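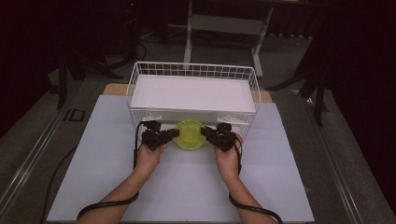
Piret Navickas wrote in after the last newsletter to tell me I was wrong about lunch. Her view is that no office lunch club survives past the third month, that somebody always ends up doing all the chopping, and that I should stop getting people's hopes up. She also wanted the lentil recipe, so I don't think she's entirely against us.

Well, Piret, we're in month eight! I'll admit January was ropey. Everyone came back full of good intentions and we had soup every single day, most of it orange. Then Rawan brought in her aunt's way of doing rice with broad beans and dill and things picked up no end.

For anyone who's new, it works like this. You put your name down for a day, you cook for whoever's signed up, and the rest of the time you turn up and eat. It costs 40 pounds a month, which goes into the tin and pays for the shopping. I do mine at the Limden market on the way in, because the man on the veg stall lets me have the bendy carrots cheap (they taste exactly the same, don't let anyone tell you otherwise).

Now, a few bits of housekeeping. The sign-up sheet comes down at 4 o'clock the day before, and I mean it this time. Somtochukwu had 24 people for his jollof and then a fair few more wandered in following the smell - lovely for his ego, less lovely for those of us at the back of the queue. If you want feeding, write your name down.

Also, the big blue casserole has gone missing again. It's mine, it was a wedding present, and I'd like it back before my mother-in-law visits.

Piret, the lentils: soften two onions very slowly, far longer than you think, then add cumin, a tin of tomatoes and a mug of green lentils. Top up with water whenever it looks thirsty. Lemon at the end, and plenty of it. There's a free cooking slot next month with your name on it, by the way.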